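Working Rules for Hand-Held Gripper Sessions in Private Homes
Student project report, Diltside group
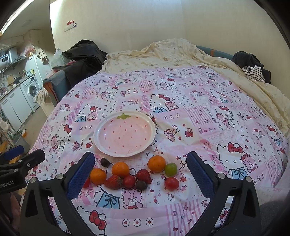 Our reader at Backlund wrote back on the first draft that a rule is no use if the person holding the gripper can't remember it with both hands busy, and asked us to cut the list in half. We cut most of it. The older version is kept in the appendix under the name Reno.

1. Background

The project looked at what rules students should follow when they record handling tasks with a gripper tool in someone's home. The lab at Grinum has rules for its fixed arms, but they assume a fence, a stop button and a bare work table. A bedroom has none of these. Fruit on a duvet, next to the plate it is meant to go on, is a normal task for us, and the lab rules have no section that fits it.

2. Method

We compared the lab rules with our own session notes and wrote down each point where the notes and the rules did not match. Two of us then tried the new rules in sessions of up to 9 minutes each and changed the wording afterward.

3. Rules as they stand now

Consent covers rooms, and it is asked for again when the session moves to a new room. A signature at the front door does not cover the bedroom.

Before recording, look past the work area. Mail, medicine labels, family photos and screens are covered or moved by the resident, never by the student.

Food used in a task is not eaten later. Soft fruit is checked between takes, and anything split is thrown out. Berries and tomatoes go first.

Wipe the finger pads before the first take and after any food task. Check the screws on the pads at the same time.

Fingers stay clear of the gap while the gripper is closing. We had this in the lab rules already and left the wording alone.

Put the room back the way it was. If bedding gets stained, tell the resident before leaving and write it in the log.

4. Problems

The rule on soft surfaces is still weak. Round items roll when the cover dips, and we could not agree on whether to allow a tray under the cloth. One side said it makes takes easier to compare - the other said it changes the task. For now the log has a box for it, tray or no tray.

Cleaning was skipped in five sessions, all in the late afternoon when we were running over. We moved the wipes into the gripper case in March.

5. Next steps

The Grinum lab has asked for the short list on one page. The consent form needs a line for each room, and the log sheet needs a bigger space for damage notes.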